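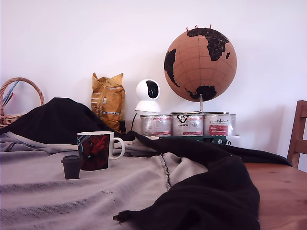

Black cloth, basket and a gold foil bag on the table

Search this forum Go

Norberg harbour — is the sunset terrace worth it?

pebble_and_rye
Apr 14, 2019

So we're off to Norberg in July, four nights, and every single person I've told has gone on about the terrace at the Clelto. You know, the one above the harbour where they do the long drinks and everybody goes quiet when the sun drops. I've looked at the menu and my eyes watered a bit. Is it really that good or are people just being nice about it because they paid for it? We're staying near the ferry steps if that makes a difference.

4 replies

tamsinonthemove
Go! We went two summers running and I'd go again tomorrow. Yes it's dear, but you get the whole bay laid out in front of you and the staff leave you alone once you've ordered. Get there well before sunset though, the rail seats fill up and they don't hold them for anybody, not even hotel guests (we were hotel guests, I asked, twice). I had the plum thing with the sugared rim and my husband had a beer and sulked at the price of it.

Share 2

old_gannet
I'll be the grump then. We queued on those stairs for 70 minutes and ended up behind a pillar next to the kitchen door. Lovely sunset I'm sure, I saw it on other people's phones. The food was small and cold and the music was far too loud to talk over. If you want a view, walk up to the chapel wall with a bag of crisps and a bottle of something, same sun and you can hear each other.

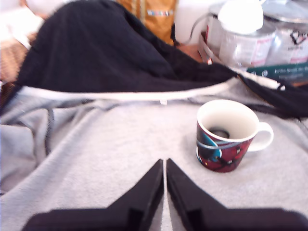
I will say the room we had at Clirkbridge House was spot on, quiet and at the back, number 201 if they still let you ask. Breakfast on the landing, proper butter, and a ten minute stroll down to the water. I'd put my money into that and skip the terrace altogether.

Share 5

tamsinonthemove
Behind a pillar isn't the terrace though, is it, that's the inside bar with the doors open. They do fob people off with that when it's full. I'd have walked out.

Emiliano Barrera
Have to agree with Gannet on the music, disagree on the food. I had the smoked fish and would have licked the plate if my mother-in-law hadn't been sitting there. We paid 168 for three of us with a drink each, which I thought was steep but not daft for where you are. What annoyed me more was the taxi back, because the last bus had gone and he knew it.

If you're by the ferry steps you could try Kivi first. It's the little blue-doored place on the corner, far fewer seats, and you get the last half hour of light on the water before it goes behind the headland. Then wander up to the Clelto for one drink after dark when the crowd has thinned out. That's what we did on our second night and it was the better evening by miles.

Share 3

pebble_and_rye
Oh this is brilliant, thank you all. Kivi sounds much more us. Does it take bookings? And Gannet, how steep is the walk to the chapel wall, my knees aren't what they were.

old_gannet
Steep for the first bit and then fine. There's a handrail. Take a torch for coming down.

Emiliano Barrera
No bookings at Kivi when we were there, you just turn up and hover.

900 views — 14 comments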